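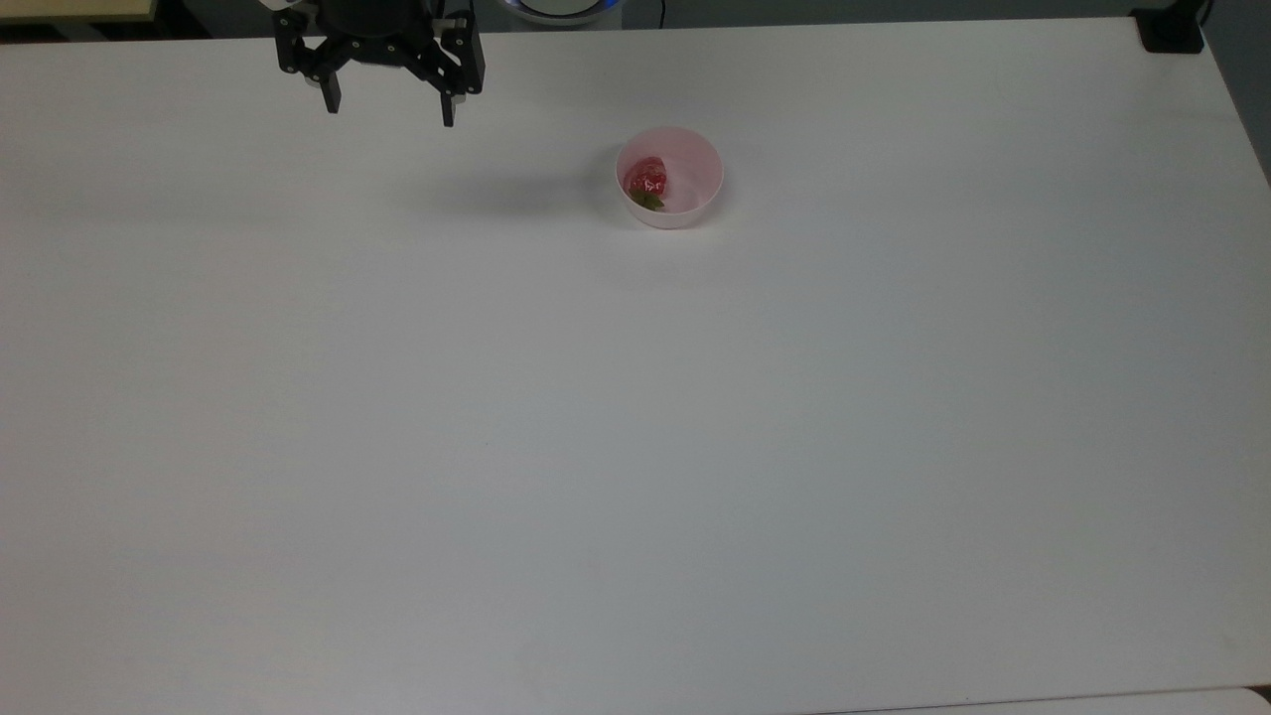
How long did the build take?
The first version moved in June, after 17 evenings of work. I do not count the evenings when I only searched for a lost screw. After that I rebuilt the wrist and wrote most of the software again, so if you start today with my files you should need less time than I did.

What is Plikberg?
Plikberg is the name of my robot arm project. It is one arm on a table, with a two-finger gripper, and it learns to pick up small things and put them down again. I build it in the shared workshop Bosavico, where I am a member and rent a place for the table. The project has no company behind it.

What can it pick up?
For the soft things I use fruit, mostly strawberries. A strawberry is a good test, as it is small, it is slippery, and it shows every mistake. The red color is also easy for the software to find on a white table. For hard things I use wooden blocks and bottle caps. Coins lying flat are still not possible for my fingers.

Why a two-finger gripper and not a hand?
I tried to draw a hand with five fingers and I gave up after a few weeks. Two fingers can be understood. When they fail, I can look at them and see which joint is the problem. Each finger is a linkage, so you must check that both sides move the same distance. If one side comes first, it pushes the object away before the other side arrives.

How do you stop it from crushing the fruit?
There are two limits. The first is in the motor setting: the current is limited to 30 percent when the object is marked as "soft" in the list. The second is in the program, which stops closing when the position does not change for a short moment. Please set the first limit before you try the second. I did it in the other order and I had to wash the table.

Does the strawberry need to lie in a special direction?
It is better when the leaves do not point straight up. My program looks for the red part and takes the center of it, and the leaves confuse this a little. In a bowl there is one more difficulty, because the fingers need space between the fruit and the wall. Use a bowl with sides that open outward, and begin with only one fruit in it.

Which software do you use?
The control program is called Eko. I wrote it myself in Python and it has 2,077 lines at this moment, which is too many. There is one file for the arm, one for the gripper, and one for finding objects. I want to divide the last one, but it works and I am afraid to touch it.

What is the Solberg version?
Solberg is the older wrist. It had one bearing less and it was moving a little to the side when the gripper was closing. If you downloaded the drawings before 23rd July, you have Solberg. The new drawings have the same holes for the gripper, so you can keep your gripper and print only the wrist.

Why do you use a white table?
A plain table without a pattern makes the work of the object finder much easier. A matte surface is important too. On a shiny one, the reflection of a lamp can be taken for an object. Shadows are a smaller problem, but put your lamps high and use more than one.

How much did it cost?
The gripper cost me 205 euros with the motor and all small parts. I can not give a fair number for the arm, as I bought it used and repaired it with parts I already had.

Is it safe to work next to it?
Keep your hands away when the motors have power. The arm is not strong, but the fingers can pinch badly. Put the emergency switch where you can reach it with your weaker hand, and test it every time before you start.

Can I visit and see it?
Yes, on the open evenings of Bosavico. Write to me first through the contact form, because sometimes the wrist is in pieces.

May I use your drawings for my own robot?
You may use and change them. If you find a mistake in the measurements, please send me a message with the number of the drawing.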